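Notstrom fürs Vereinsheim: Stelgate 3000 oder zwei kleinere Geräte?
Forum > Inselanlagen und Backup > Wechselrichter

leitao_a
Hallo zusammen,
unser Vereinsheim liegt am Ende einer langen Freileitung, und seit Januar fällt ständig der Strom aus, meist abends. Baujahr ist 1950, die Elektrik wurde später erneuert, der Zählerschrank hat noch Platz. Auf dem Dach sind 6 kWp, Wechselrichter netzgeführt, bei Ausfall also tot.
Im Ersatzbetrieb sollen laufen: Licht, Kühlschrank, Router, Heizungspumpe, Wasserspender im Flur. Herd und Durchlauferhitzer nicht.
Angeboten wurde mir ein Stelgate 3000 mit 48-V-Speicher. Reicht das?
Gruß, Abílio

Tanguy
3000 VA reichen für die Liste. Schau aber nach dem Anlaufstrom vom Kühlschrank. Und lass dir schriftlich geben, ob das Gerät deinen PV-Wechselrichter im Inselbetrieb über die Frequenz abregeln kann. Sonst schaltet der bei voller Batterie hart ab.

seixas_b
Sehe ich anders. Ein einzelnes Gerät ist ein einzelner Ausfallpunkt. Ich würde zwei kleinere parallel nehmen, dann bleibt bei einem Defekt wenigstens das Licht an.

Tanguy
Parallelbetrieb geht nur, wenn der Hersteller das freigibt. Dazu doppelter Eigenverbrauch, rund um die Uhr. In einem Vereinsheim, das die halbe Woche leer steht, zieht das den Speicher runter.

leitao_a
Danke euch. Flur, Wasserspender und Spinde hängen am selben Stromkreis, der käme komplett auf die Ersatzstromseite. 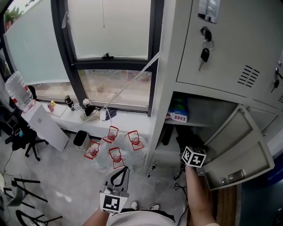 Hạnh Tăng
Betreff: Re: Wasserspender am Ersatzstrom

Kommt aufs Modell an. Falls er auch heizt, steht die Leistung auf dem Typenschild. Bei unserem lässt sich die Heizung hinten getrennt abschalten — das spart im Ersatzbetrieb am meisten. Miss mal einen Tag lang mit einem Zwischenstecker.

G.Fonseca
Wichtiger finde ich die Netztrennung. Die Umschaltung muss allpolig trennen, und im Inselbetrieb braucht ihr eine saubere N-PE-Verbindung, sonst löst der FI nicht aus. Das gehört in die Hand vom Elektriker und muss beim Netzbetreiber gemeldet werden. Bitte nicht selbst basteln.

seixas_b
Da sind wir uns einig. Beim Einzelgerät bleibe ich skeptisch, aber nehmt dann wenigstens einen Handumschalter als Bypass dazu.

leitao_a
Bypass ist notiert, der Elektriker kommt nächste Woche. Zum Spender: Typenschild sagt 100 W Kühlung, Heizung hat er keine. Der kann also dranbleiben.

Tanguy
Dann passt das. Stell die Entladegrenze im Winter nicht zu tief ein, auch wenn der Verkäufer etwas anderes erzählt.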